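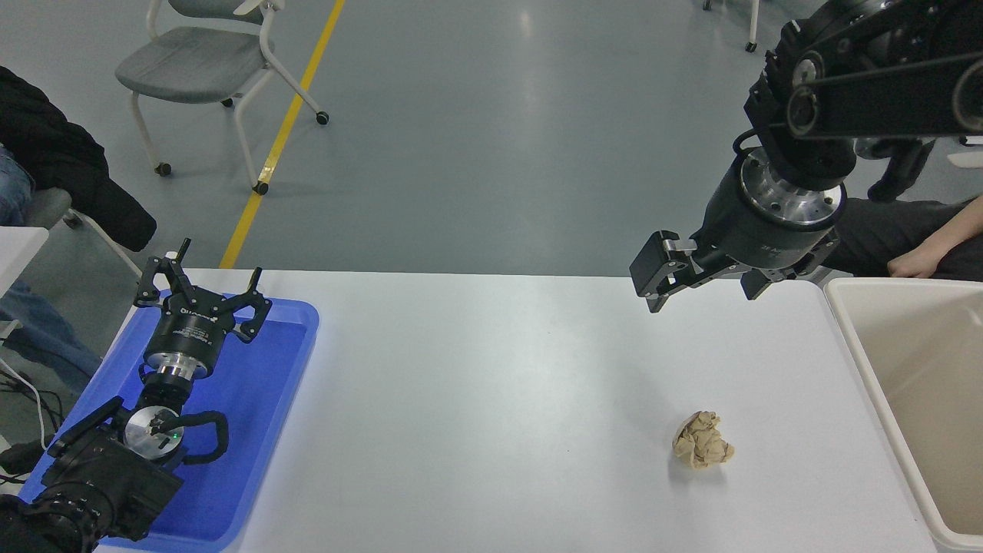 Packing paper should go straight in the recycling, Senyo Acheampong wrote to me in February, and anyone who keeps it is running a storage unit for trash. He had read my column on reusing the brown paper that comes stuffed in boxes.

I still keep mine. A balled-up sheet of tan paper has plenty of work left in it. Pulled flat, it wraps a glass or lines a drawer. Left as a ball, it fills the corner of the next parcel, and it does that better the second time, when the creases are already in.

He has a point about space. I had 50 sheets behind the door before I set a limit. Now there is one bin, and when it is full the rest goes out to the curb.

What I object to is tossing paper after a single trip from Noroddale to Plollville. The stores could help by using less of it. My last order was one mug, and the box would have held 7.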